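Wostitz robotics students train arm to handle pipe for February contest

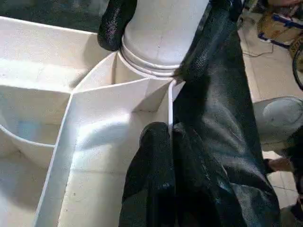 Students in the Wostitz High School robotics club are spending their fall semester on a single job: getting a robot arm to take hold of a pipe, lift it and set it back without tipping it over.

The job is one of the tasks in the Triltis Challenge, a regional contest for high school teams that will be held in February. Each team must bring a robot that can handle a set of parts it has practiced with and a second set it has not seen before. Judges score the grip, the lift and the placement separately.

The Wostitz club has 15 members this year, its largest group since it started. Davina Guthrie, who teaches physics and advises the club, said most of them had never worked with an arm before September.

"Last year we built a rolling robot, and a lot of what we learned was about wheels and batteries," Guthrie said. "This year the driving part is gone. They have to think about where the fingers go and how hard to squeeze."

The club practices on a white plastic structure made of flat panels that form a set of open compartments. A pipe stands in the middle, with a ridged collar around its base. The gripper has black fingers with a mesh-like texture and closes on the pipe just above the collar. A black fabric sleeve covers the arm.

Rochelle Sutcliffe, a senior and the club's captain, said the collar has been the hardest part to work around. If the fingers come in too low, one of them lands on the rings and the grip ends up crooked. If they come in too high, the pipe swings when it is lifted.

"We moved the starting point up a little at a time and wrote down what happened," Sutcliffe said. "It's slow. You do the same thing over and over and change one number."

A practice session usually includes 40 attempts. One student guides the arm, another watches the joint readings on a laptop and a third records each result in a shared spreadsheet. Students trade places partway through so that everyone gets time at the controls.

The team has named its entry Flirnent. Students write the control program themselves, and Guthrie said she reviews it but does not make changes. Contest rules allow adults to give advice and supervise the use of tools.

The arm and its spare parts cost $3,820. The school district paid for part of that, and Saragih, a machine shop in town, covered the rest. The shop also lets club members visit after school to see how its own automated equipment is set up. Two of last year's seniors now work there part time while attending community college.

Teams at the contest get 5 minutes for each round, including setup. Sutcliffe said the club can finish a round in that time when the first grip is good, but a second try usually puts them over. Members plan to work on a faster reset next, then start on the parts they have not practiced with.

The club will hold an open practice for families on October 18, 2025, in the school's technology wing. Students in grades eight through 12 who want to join can sign up there or see Guthrie before school. No programming experience is required.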